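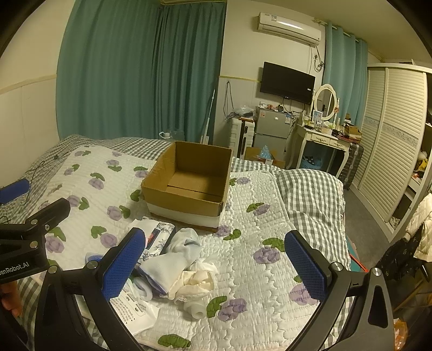

box no. 1, open on the bed. the purple flower quilt stays out till the very last night

Okay so the packing has officially started. I have 13 days, a roll of tape that keeps splitting down the middle, and a bedroom that somehow holds more than the rest of the apartment put together. Going to post as I go because otherwise I will sit on the floor and read old birthday cards.

2/ The move, for those who asked: Halliday to Braleo, 39 miles, one van. I booked with Pakport and they give you a box allowance. Go over it and you pay per box, so I'm trying to be strict this time. (Last time I moved I took a bag of bags. A bag full of other bags.)

3/ I'm packing on the bed. I know people swear by the kitchen table but my back says bed. Everything's at the right height, and you have to finish by bedtime or you're sleeping next to a pile of stuff!

4/ My system, if you can call it that: small pile on the bed, box next to the pile, pile goes in the box, done. I don't start a second pile till the first one is gone. When I let myself make three piles they turn into one big pile and I lose an afternoon.

5/ Tape the bottom TWICE. Once along the seam and once across it. I skipped the cross strip in my last move and a whole box of mugs went through the bottom on the stairs. Four survived. I still drink out of the ugly one.

6/ Several of you asked about the quilt. It's the one with the wavy stitching and the purple flowers, and no, it is not getting packed early. I've slept under it in three apartments now. The gray check bedding goes with it, and the whole lot rides up front with me in a trash bag (a clean one) so I can make the bed first thing when I get there.

7/ That's my one real moving tip btw. Make the bed before you open a single box. At ten at night you will be so happy with yourself.

8/ Labels! I used to write "misc" on everything and then cry. Now I write the room it's going TO and the first thing I'd want out of it. So a box might say BEDROOM -- LAMP or KITCHEN -- COFFEE. Written on the side, too, so I can still read it when they're stacked.

9/ Someone suggested one of those inventory apps, so I tried Trerkia. Nice enough, but I typed in 700 words about my spice drawer and then it logged me out. Back to the marker.

10/ Question for the people who've done this a lot: what do you do with cables? I have a drawer of them and I know what maybe half of them belong to. I'm tempted to put them all in a shoebox and deal with it in April like a responsible adult.

11/ Update: the most popular answer is to put each one in a sandwich bag with a bit of masking tape saying what it's for. Okay, doing that. The mystery ones get their own bag and one year to prove themselves.

12/ Also doing a giveaway pile by the front door. So far it has a waffle maker, two picture frames, and a 1,000 piece puzzle of a lighthouse that I have started twice and hated both times. If you're in Halliday and want the puzzle, please, come get it.

13/ Things I refuse to pack until the last morning -- kettle, one mug (the ugly one), scissors, phone charger, toilet paper, the good towel. They go in a backpack and the backpack does not go in the van.

14/ Right, I'm putting the phone down and going back to my little pile. More tomorrow if the tape holds out. And if anybody has a brand of tape that doesn't split, tell me, I'll drive to the store tonight!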